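Terngate Forums > Manipulation > Dakent clutter result: does it hold up?

fluvley_fan
Has anyone read the Dakent write-up on sorting rubbish with two arms? They trained on 450 demos, then ran 80 test piles and claim 13 failures. Seems strong for soft packaging.
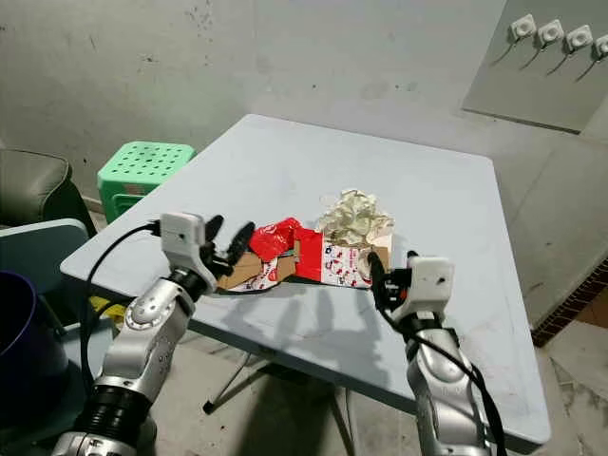

Reply 1
tannerbolt
Strong if you trust the piles. Torn cardboard, a shiny red bag and a box you can get fingers on from the side is a friendly mix. Where's the cling wrap? Where's anything flat against the table?

Reply 2
fluvley_fan
Crumpled paper and bunched-up plastic aren't friendly, mate. Our single arm on the Fluvley rig shoves that stuff all over the place. One hand holding while the other pulls is the whole point of the method.

Reply 3
greyscale9
My gripe is the scoring. A pile counts as "cleared" if the last piece leaves the table, and dropping it on the floor counts as leaving. Read the appendix.

Reply 4
tannerbolt
Ha, missed that. So the 13 is a floor. And no baseline with the same demos and one arm?

Reply 5
fluvley_fan
There's one, but it's from their older set of around 2,000 grasps. I'll grant you it's not a fair comparison. I still reckon the behaviour is real.

Reply 6
greyscale9
Could be. I'll believe it when another lab builds the piles.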